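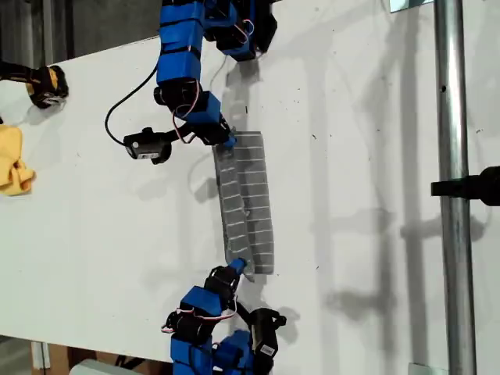 Biographie du général Cestitz : édition abrégée ou édition complète ?

Posté par marelle

Bonjour. Je cherche à lire la biographie du général Cestitz par Dezső Sipos. Je trouve deux versions d'occasion : un volume unique chez Brosmont et une édition en 4 tomes chez Villalba. L'écart de prix est important (90 euros pour la seconde). Je m'intéresse surtout au siège de Cundberg et à ce que le général a fait ensuite au ministère. Je n'ai pas de formation en histoire militaire. Est-ce que le volume unique suffit ?

Réponse de Pascal_B

Prenez l'abrégé. J'ai la grande édition, elle fait 2 358 pages et je ne l'ai jamais terminée. Le deuxième tome est presque entièrement consacré aux chemins de fer et au ravitaillement.

Réponse de tilleul

Cela dépend de ce que vous cherchez. Le siège est bien traité dans les deux versions — le texte de ces chapitres est à peu près le même, sans les notes. Pour les années au ministère, la différence est nette : l'abrégé les expédie en un seul chapitre, alors que le dernier tome leur est réservé, avec la correspondance.

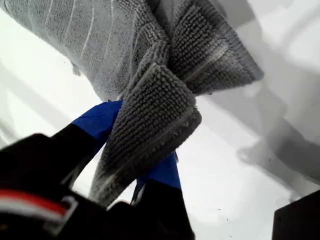 Faut-il lire les tomes dans l'ordre ?
Le dernier se lit seul, à condition de connaître les grandes dates de la carrière du général, qui sont rappelées dans une chronologie au début du volume.

Vous pouvez donc acheter l'abrégé et emprunter le tome 4 en bibliothèque. Le prêt entre bibliothèques fonctionne bien pour ce genre d'ouvrage, j'ai attendu presque 5 semaines. Vérifiez aussi que l'exemplaire Brosmont contient les cartes. Le premier tirage en est dépourvu, et sans elles on suit mal les positions autour de Cundberg.
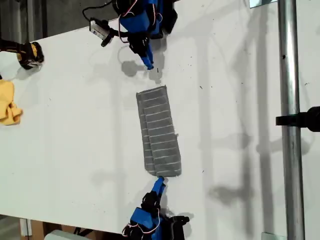 Réponse de Odile

Je ne suis pas d'accord pour le siège. L'abrégé supprime les témoignages des habitants, et il ne reste que le point de vue de l'état-major. Si c'est ce qui vous intéresse, cherchez plutôt le tome 3 à l'unité. Il se vend parfois séparément, j'ai trouvé le mien en mai, sans jaquette mais complet.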